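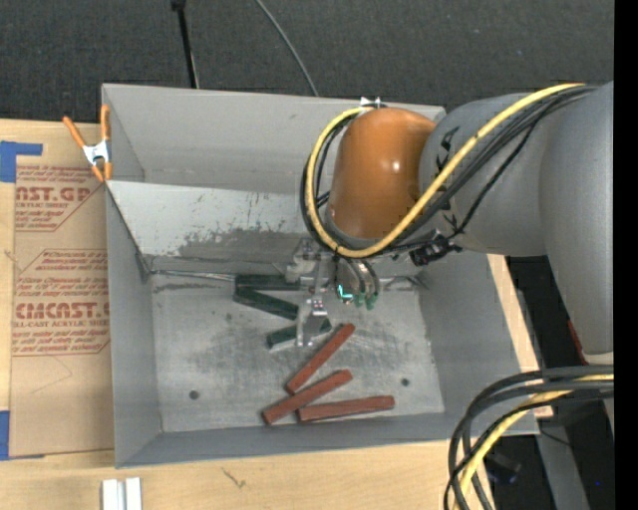

News > Community > Schools and Families

Block sorting mornings find a home at the Edet hall

If you have been by the Edet hall on a Saturday morning lately, you may have heard the clatter before you got to the door. The block table is back for the fall, and it has grown quite a bit since the handful of families who first sat down together in April to sort out a donation of building blocks that had been sitting in a closet for longer than anyone cared to admit.

The idea is simple enough that a four-year-old can explain it, and several of them have. Blocks get tipped into a big gray metal bin on the table, dark green ones and reddish-brown ones lying every which way, and then people sort them, stack them, and pack them into sets. Each finished set goes into a cloth bag with a drawstring, and the bags are handed out to day cares and waiting rooms around town.

Obinna Abubakar started the mornings after his own two children outgrew their blocks and he couldn't bring himself to throw them away. He put a note up at the library asking if anybody else was in the same boat, and by the end of that week he had boxes on his porch, in his hallway and (his wife would like it known) in the bathtub.

"I thought we'd get one box, maybe," Abubakar said. "Then a lady pulled up with a whole station wagon full. They were good blocks, too. You pick one up and it has some weight to it, it has corners, and you remember being small."

The long, narrow blocks are the ones everybody likes best. They make bridges and fences and the roofs of garages, and they are also the ones most likely to go missing under a couch, so old sets tend to come in short of them. Lawal Afolabi, who has a small woodshop called Plakotora on the east side of town, has been cutting new ones to fill the gaps. He sands them by hand in the evenings with the radio on and says he has come to look forward to it.

"My shop is mostly cabinet doors," Afolabi said. "A cabinet door, you hang it and people forget it. With these, a kid comes up to you and shows you what she made."

The bin itself gets a fair amount of attention. It is open at the top with sides that flare out, so there is room for several pairs of arms at once, and the metal floor is worn and scratched. Abubakar was offered a brand new plastic tub over the summer and turned it down politely. He likes the noise the metal one makes, he said, and so do the children, though he allowed that the knitting group in the next room might feel differently about it.

The group packed up to 30 bags on its best morning, and Abubakar hopes to have 200 ready before the holidays. The first of them went to the Follora day care in spring, where the staff reported that the bridge builders and the tower builders had not yet made peace.

Anyone is welcome to come and sort, and no one has to stay for the whole thing. Doors open at 10 on Saturdays and there is coffee, along with a plate of something sweet if Afolabi's sister has been baking. Children should bring a grown-up. Blocks in any color can be dropped off during the session or left at the front desk of the Prolent hardware store during business hours -- please wipe them down first and take out any that are split or splintery. Drawstring bags are needed too, and anyone handy with a sewing machine can pick up the pattern at the hall.

Posted September 2022

Related items
Library extends evening hours for homework help
Edet hall kitchen gets a fresh coat of paint
Fall coat swap returns, sizes for toddlers wanted
Plakotora opens its doors for a beginners' sanding class
Knitting group looking for a quieter room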